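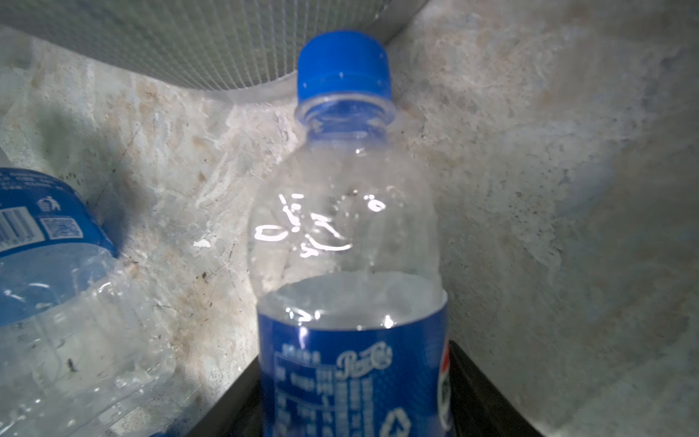
About Dillbridge

Most advice on what to eat and drink comes from people with something to sell. We started Dillbridge after Heidrun Oberholzer read the small print behind a "proven" detox tea and found that the proof was a survey of the firm's own customers. She wrote it up, Eusebio Ticona checked her sums, and the two of them have been annoying press offices ever since.

We read the claims made for food, drink and supplements and ask what they rest on. So far we have looked into 872 of them. A fair number are harmless puff. Some are plain wrong. A few hold up, and we say so, though we are usually surprised.

There are four of us now. Su-bin Choo joined from a hospital kitchen and has little patience with the word "superfood". Jairo Marulanda deals with letters, including the ones from solicitors.

We don't take adverts, free samples or trips. Readers pay for the work, and that doesn't make us right – it only means you can guess at our motives more easily. If you think we have a case wrong, send us the study and we will read all of it, tables included. Corrections go at the top of the page and stay there.

We don't give medical advice, we don't rank brands, and we won't tell you what to have for lunch. Please stop asking about celery juice. The office is closed for two weeks in July.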